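Shared office in Akanda building opens its upper floor to members

The upper floor of the Akanda building is open for use again since February, and the members of the Hasach shared office have already moved part of their daily work there. The floor was closed during the winter months while the lighting and the heating were repaired. It adds 64 places to work, and it is open to all members without extra payment until the end of spring.

Jae-hoon Bang, who manages the office for the operator Stusska, told us that the members asked for two things above all: better light and a place to eat which is not their own desk. "In the old arrangement, people were eating over the keyboard," he said. "I did it also, so I could not complain to them."

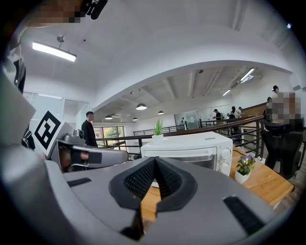
The lighting was the larger part of the work. The electricians needed six weeks, which was longer than planned, and in this time the members had to share the ground floor with the noise. Dark dome lamps now hang under the lower part of the ceiling, and a long fluorescent fixture gives white light on the higher side, near the glass partition. The walls are white, so the room is bright also on a gray morning. Mr. Bang said that several members wanted the beams and ducts to be covered, but the operator decided to leave them open and to spend the money on the heating.

The food corner is more simple. Members can warm up their lunch there and sit down with others, and they are asked to clean after themselves. There is no booking for the tables. In the first days up to 40 people came upstairs at noon, and the operator has now asked the larger teams to come a little earlier or a little later.
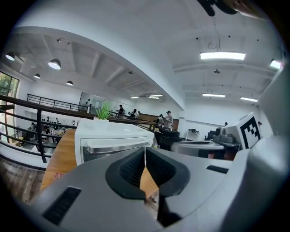
Not everyone is satisfied. Members who work on the lower level say that they can hear the conversations from above, especially after lunch. The design studio Istis, which rents desks there, has asked for quiet hours in the afternoon. Mr. Bang said that a trial will start next month, with quiet time between 2 and 4 p.m. on both levels.

The shared office has 541 members at present. New members can visit the upper floor every morning from 9 a.m. and should ask at the front desk first.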